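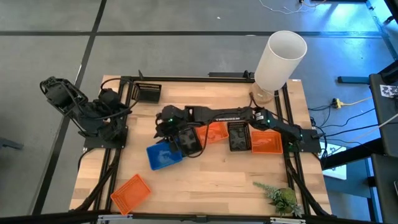

생활수납 기초 2강 유인물
소형 바구니로 물건 나누기

담당: Linnea Eide
과목 번호 3103

1. 오늘 다루는 것
작은 사각 바구니를 색으로 구분해 쓰는 방법을 다룬다. 큰 상자 하나에 다 넣으면 밑에 깔린 물건을 찾을 때마다 전부 꺼내야 한다. 작은 바구니를 여럿 쓰면 필요한 것만 꺼내면 된다.

2. 바구니 고르기
- 옆면에 구멍이 있는 것은 먼지가 덜 고이고 안에 든 것이 조금 보인다.
- 바닥이 막힌 것은 클립이나 단추 같은 잔 물건에 쓴다.
- 크기가 다른 것을 섞을 때는 높이를 먼저 맞춘다.
- 서랍에 넣을 것이면 서랍 안쪽 폭을 재고 고른다. 손잡이 쪽 여유로 20mm를 남긴다.

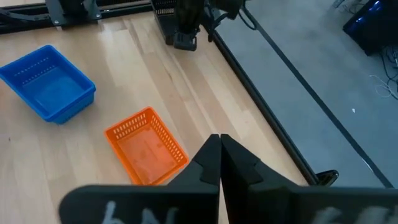
3. 색 정하기
주황, 파랑, 검정 세 가지로 나눈다.
주황: 매일 쓰는 것(필기구, 가위, 테이프)
파랑: 가끔 쓰는 것(건전지, 여분 열쇠)
검정: 보관만 하는 것(설명서, 영수증)
색의 뜻은 집마다 달라도 되지만 한번 정하면 바꾸지 않는다. 식구가 여럿이면 종이에 적어 서랍 안쪽에 붙인다.

4. 펼쳐 놓고 배치하기
빈 바구니를 먼저 탁자에 올린다. 이 단계에서는 줄을 맞출 필요가 없다. 비스듬히 놓여도 그대로 두고 색별로 몇 개가 필요한지만 본다.

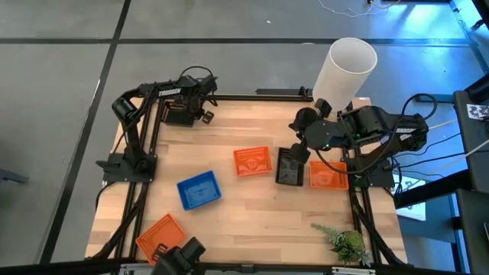
자리를 정할 때는 손이 가장 자주 가는 곳에 주황을 둔다. 파랑은 그 옆, 검정은 안쪽이다. 물건은 바구니 높이의 3분의 2까지만 담는다. 넘치면 바구니를 늘리기 전에 버릴 것부터 고른다.

5. 과제
집에 있는 서랍 하나를 비우고 위 순서대로 다시 채운다. 전과 후를 간단히 그려서 다음 시간에 낸다. 바구니를 새로 살 필요는 없다. 사는 경우에도 개당 2000원을 넘기지 않는다.

관련 자료
- 1강 유인물: 버릴 것과 둘 것
- 3강 유인물: 라벨 쓰는 법
- Folura 서랍 칸막이 치수표
- 8월 보강 안내

댓글
단추한알: 검정에 영수증을 넣었더니 안 보게 되네요. 파랑으로 옮겨도 되나요?
Petersen: 서랍이 얕아서 바구니가 안 들어갑니다. 선반에 해도 과제로 인정되는지 궁금합니다.
Linnea Eide: 두 분 다 괜찮습니다. 선반은 칸 하나만 하세요.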